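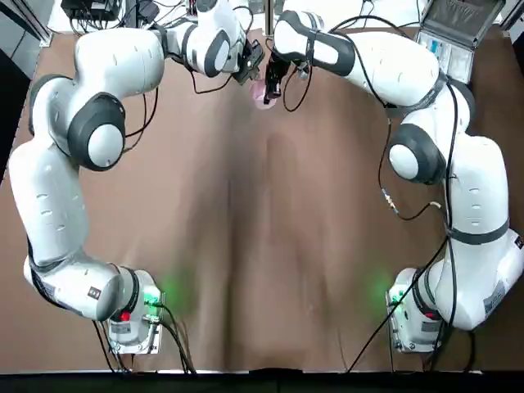 Two white robot arms at a brown table.

Jellard will start selling its Nalon handset through its own shops and website on Tuesday, ending the arrangement under which the phone could be bought only on a Kerslake plan.

The unlocked Nalon will cost $831 and comes in one storage size. Buyers who want to spread the cost can pay it off over 36 months, and trade-ins of older Jellard phones will be accepted at the counter. The handset has two SIM slots and ships with a charging cable but no wall plug.

Naima Bouazza, head of retail at Jellard, said customers had been asking for an outright version since the phone was launched.

"A lot of people are happy with the carrier they've got and don't want to move just to get a particular phone," she said. "They can now bring their own SIM and keep their number." 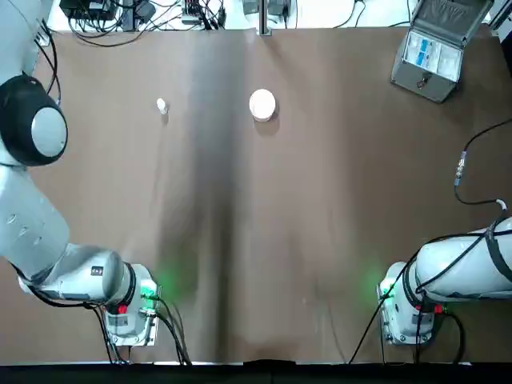 Kerslake will keep offering the handset on its plans. Existing customers can ask to have their phones unlocked from April, and the fee for doing so has been dropped. The request has to be made by the account holder, either online or in a store.

The first 100 buyers at the Bosbridge shop will get a free case in grey or dark blue. The shop opens at 9 am.

Tiziana Vitale, who manages the Bosbridge store, said stock would be limited to 2 phones per customer in the first week. Online orders will be sent out from the same day.

Jellard has not said whether its smaller tablet, also sold only through Kerslake, will be released on the same terms.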